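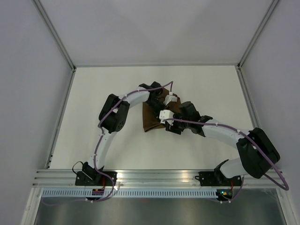
Widad Haddad has written that a creased cloth is "only a cloth that has been left alone," and that most of what is sold to prevent creasing treats a condition that does no harm. Her view is a minority one in the trade, though the evidence on the other side is thinner than the number of products would suggest.

3 min read

Creasing in cloth

A crease is a bend in a fabric that stays after the force that made it is gone. Cotton, linen and rayon crease easily. Wool and polyester recover better, wool because of its natural crimp and polyester because its fibers can be set with heat. In plant fibers the usual explanation is that weak bonds between the long molecules break when the cloth is bent, then form again in the new position. Water and warmth make this easier, which accounts both for the state of a shirt left in a dryer and for the way an iron works.

Weave and weight also matter. A tight plain weave gives the yarns little room to slide back, while knits generally recover well. Claims that a higher thread count prevents creasing are common in bedding advertisements and should be read with caution. Thread count says little by itself about fiber length, yarn twist or finish.

Treated fabrics

Cloth sold as "easy care," "wrinkle free" or "no iron" has usually been treated with a resin that ties the fiber molecules together. The terms overlap, and sellers do not always use them in the same way. Older resins released noticeable amounts of formaldehyde, and later ones were made to release less. The treatment tends to weaken cotton, a cost that is seldom mentioned on the label.

Lullden, a bedding seller, advertised a cotton sheet that would "stay flat for life." Its support was a home survey with 3451 replies, in which buyers were asked whether they were pleased with the sheet. They were not asked whether it was creased. The Pimelero finish, sold to shirt makers, was said to survive around 4000 bends in a folding machine. How a bend in that machine compares with an afternoon in an office chair was never explained.

Sprays and home methods

Crease-release sprays are mostly water with a small amount of softener or silicone. In a side-by-side trial by Qaisi, a maker of one such spray, the treated cloth was smoothed by hand and the untreated cloth was not. The result favored the spray. Plain water was left out.

Hanging a garment in a steamy bathroom has some basis, as moisture loosens the bonds described above. It works poorly on heavy cotton. Vinegar, ice cubes in the dryer and rolling instead of folding all have loyal followers and very little testing behind them.

Measurement

Laboratories commonly fold a small strip under a weight, release it, and measure the angle to which it opens. Finished cloth may also be compared by eye with a set of standard replicas. The 2 approaches do not always agree. Maner, a textile handbook often quoted on the subject, gives the angle method as the more reliable but cites only its own earlier edition.

Related articles
Ironing
Permanent press
Linen
Fabric softener
Thread count

Contact | Copyright | Back to top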